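Visit to the Flindmont Shared Workshop

In March, members of the Skirthorpe Technical Society visited the shared workshop at Flindmont, where a group led by Marit Lie is building a robotic work cell in its own time. The workshop occupies the ground floor of the former Rønning building and has 60 registered users. 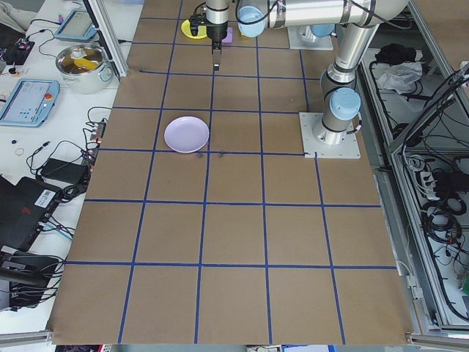 Reading time: 1 minute

The work surface is covered in brown paper and divided into squares with blue tape. Ms. Lie explained that the grid allows positions to be noted by row and column, and that the paper is replaced when it becomes worn. Plates and small blocks serve as test objects for the two-finger gripper.

Ivar Nordin, who is responsible for the wiring, reported that the group has logged 332 hours on the build to date. Cable routing remains the main outstanding task – the present arrangement will be revised before the second stage begins. Members also asked about access to the emergency stop, and a short discussion followed.

The Society thanks the workshop for its hospitality. A return visit to Flindmont is planned, and members wishing to attend should notify the Skirthorpe office.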